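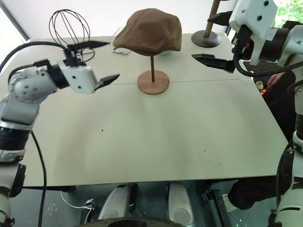

Figura 1. Brazos en posición de espera ante el soporte con la gorra, vistos desde la cámara de cabeza.

4. Preparación y grabación de la tarea «gorra»

Esta sección explica cómo preparar el puesto de dos brazos, grabar demostraciones de la tarea «gorra» y dejar los datos listos para el entrenamiento con el método Goodwin. Se da por hecho que el equipo ya está instalado y calibrado según la sección 3. Si ha cambiado la cámara de cabeza o ha desmontado una pinza, repita primero la calibración.

La tarea consiste en retirar la gorra del soporte con una pinza, pasarla a la otra y depositarla sobre la mesa con la visera hacia el operador. Es una tarea corta, pero reúne las dos dificultades que estudia el proyecto Dralberg: un objeto blando que cambia de forma al cerrarse los dedos y un traspaso entre brazos en el que cada brazo tapa parte de la vista.

4.1 Antes de empezar

Compruebe lo siguiente:

- El pulsador de parada está al alcance de la mano de quien teleopera.
- El programa de grabación Hamus está abierto y muestra las tres cámaras (cabeza, muñeca izquierda, muñeca derecha).
- Los cables de las pinzas tienen holgura suficiente para el giro completo de la muñeca.
- El disco de datos tiene espacio libre para la sesión completa.
- La hoja de sesión está abierta, con el nombre del operador y la variante de escena.

PRECAUCIÓN: No meta las manos en el área de trabajo con los brazos habilitados. Para recolocar un objeto, pase antes a modo de pausa y espere a que el indicador de Hamus cambie a «brazos retenidos».

PRECAUCIÓN: El cable que rodea la muñeca puede engancharse en los objetos altos. Durante las primeras repeticiones de cada sesión, una segunda persona debe vigilar los cables y no la pantalla.

4.2 Colocación de la escena

1. Ponga los brazos en posición de espera desde el menú Inicio de Hamus. Las dos pinzas deben quedar abiertas y con los dedos orientados hacia el centro de la mesa.

2. Coloque el soporte de madera de base redonda al fondo, en el centro. Use como referencia la junta entre los dos paneles de la mesa, que debe verse horizontal en la cámara de cabeza. Si la junta aparece inclinada, la cámara se ha movido: vuelva a la sección 3.

3. Ponga la gorra marrón en el soporte. En la variante A la visera mira a la izquierda; en la variante B, a la derecha. No la alise ni la centre con demasiado cuidado. La tela debe caer de forma distinta en cada repetición.

4. Coloque los objetos de distracción. En la variante A se usa el soporte negro de alambre en forma de globo abierto, detrás y a la izquierda de la gorra, y el segundo soporte de base oscura al fondo a la derecha. Se admiten también objetos pequeños sobre la mesa, siempre que no estorben el recorrido de las pinzas.

5. Compruebe en la cámara de cabeza que la gorra entera queda visible con los brazos en espera. El soporte de alambre puede quedar tapado en parte por la pinza izquierda; esto es correcto y no hay que corregirlo.

6. Pulse Guardar referencia. Hamus almacena la vista de las tres cámaras y la compara con el inicio de cada repetición posterior.

Nota: La comparación con la referencia solo avisa si cambian la mesa o las cámaras. No detecta un objeto de distracción que falte. Anótelo a mano en la hoja de sesión.

Nota: No es necesario cubrir la ventana. En la primera versión del protocolo se trabajaba con luz constante y las políticas resultantes fallaban más a menudo por la tarde. Anahera Katene repitió la recogida con luz natural y la diferencia entre mañana y tarde desapareció.

4.3 Grabación de una demostración

1. Seleccione la tarea «gorra» y la variante. Hamus asigna el número de episodio.

2. Pulse Grabar y espere la señal sonora. No mueva los mandos antes de la señal; los primeros fotogramas sirven para fijar el estado inicial.

3. Acerque la pinza más próxima a la visera. Baje los dedos hasta que queden uno por encima y otro por debajo de la visera y ciérrelos despacio.

4. Levante la gorra en vertical hasta librar el poste. Si el soporte se arrastra o se inclina, siga adelante y marque el episodio al terminar.

5. Lleve la gorra al centro de la mesa, por delante del soporte. Acerque la segunda pinza por el lado opuesto y ciérrela sobre la tela.

6. Espere con las dos pinzas cerradas antes de abrir la primera. Esta pausa es la señal que usa el método para separar las fases (véase 4.5). Una pausa demasiado corta deja el episodio sin segmentar.

7. Deposite la gorra en la mesa con la visera hacia usted, abra la pinza y retírela hacia arriba.

8. Vuelva a la posición de espera y pulse Terminar.

9. Marque el resultado: correcto, correcto con incidencia o fallido. No borre los fallidos.

10. Pase a modo de pausa, vuelva a colocar la gorra y repita.

Un episodio no debe superar los 300 fotogramas a la frecuencia de grabación por defecto. Si los supera de forma habitual, lo más probable es que el operador esté corrigiendo el agarre sobre la marcha. Es preferible terminar, marcar el episodio como fallido y empezar otro.

Haga un descanso cada 10 episodios. La calidad de los traspasos baja antes de que el operador note cansancio — se aprecia en la longitud de los episodios, que Hamus muestra en la columna de la derecha.

4.4 Revisión de los episodios

Revise los datos el mismo día, con la persona que los grabó si es posible.

1. Abra la lista de episodios y ordénela por duración. Empiece por los más largos.

2. Reproduzca las tres cámaras a la vez y compruebe que están sincronizadas en el momento en que se cierra la primera pinza.

3. Compruebe que la pausa del traspaso está marcada en la línea de tiempo. Si no aparece, puede añadirla a mano con la tecla M.

4. Descarte solo los episodios con fallo de cámara, pérdida de datos de las articulaciones o una mano dentro del área de trabajo. Una persona sentada o de pie detrás de los brazos no es motivo de descarte.

5. Exporte la sesión. El nombre de la carpeta lleva la variante y las iniciales del operador.

4.5 Cómo usa los datos el método Goodwin

No hace falta conocer el método para grabar, pero ayuda a entender por qué el protocolo insiste en la pausa.

Una política de imitación corriente aprende la tarea como un solo movimiento continuo. En la tarea «gorra» eso da un error repetido: el brazo que entrega abre los dedos cuando la otra pinza está cerca, aunque no haya llegado a sujetar la tela. Desde la cámara de cabeza las dos situaciones se parecen mucho.

El método Goodwin divide cada demostración en el traspaso y entrena 2 políticas con un clasificador entre ambas. El clasificador recibe las imágenes de muñeca y la apertura medida de los dedos, y decide si se puede soltar. Durante la ejecución, mientras no dé el visto bueno, el brazo que entrega mantiene cerrada la pinza y el que recibe puede volver a intentarlo.

Los episodios fallidos se emplean en el clasificador como casos en los que no se debe soltar. Por eso se conservan.

El conjunto de referencia contiene 187 episodios, grabados en el laboratorio de Liltever con las variantes A y B. En las pruebas con la gorra marrón, la mejora frente a la política única se concentra en el traspaso. El agarre inicial queda prácticamente igual, y los fallos que persisten son casi todos de visera: la pinza la empuja en vez de abrazarla y la gorra gira sobre el poste. Con otras prendas solo hay pruebas sueltas y no se recomienda sacar conclusiones de ellas.

4.6 Prueba de la política entrenada

1. Prepare la escena como en 4.2 y cargue la política en Hamus, menú Ejecutar.

2. Limite la velocidad al nivel bajo durante las primeras pruebas.

3. Mantenga la mano sobre el pulsador de parada y pulse Iniciar.

4. Observe el indicador de soltado. Debe permanecer en rojo hasta que las dos pinzas sujeten la gorra.

5. Si el brazo que recibe lo intenta varias veces sin éxito, pulse Pausa. No ayude a la gorra con la mano.

6. Anote el resultado por fases: agarre, traspaso y depósito. Un único «falla» no sirve para comparar políticas.

PRECAUCIÓN: El clasificador no es una función de seguridad. Solo decide cuándo abrir los dedos. No reconoce personas ni detiene los brazos.

4.7 Problemas frecuentes

La gorra cae al levantarla.
Los dedos han cogido solo el borde de la visera. Baje un poco más antes de cerrar.

El soporte se levanta con la gorra.
El movimiento no es vertical. Revise también que la gorra no esté encajada a presión en el poste.

Hamus avisa de «referencia distinta» en todos los episodios.
La mesa o la cámara de cabeza se han desplazado. Compruebe la junta de los paneles y guarde una referencia nueva solo después de calibrar.

El indicador de soltado no cambia nunca a verde.
Limpie la lente de las cámaras de muñeca y compruebe que la apertura de los dedos se lee como cero con la pinza cerrada en vacío. Si ambas cosas están bien, envíe el registro de la sesión a Glenys Paewai, que mantiene el clasificador.

Un cable aparece delante de la cámara de muñeca.
Pase a modo de pausa, deshabilite el brazo y vuelva a guiar el cable por la parte exterior. No lo sujete con cinta a los dedos.

Revisión de esta sección: 21 de febrero de 2023. La variante C, con el soporte desplazado del centro, se añadirá en marzo.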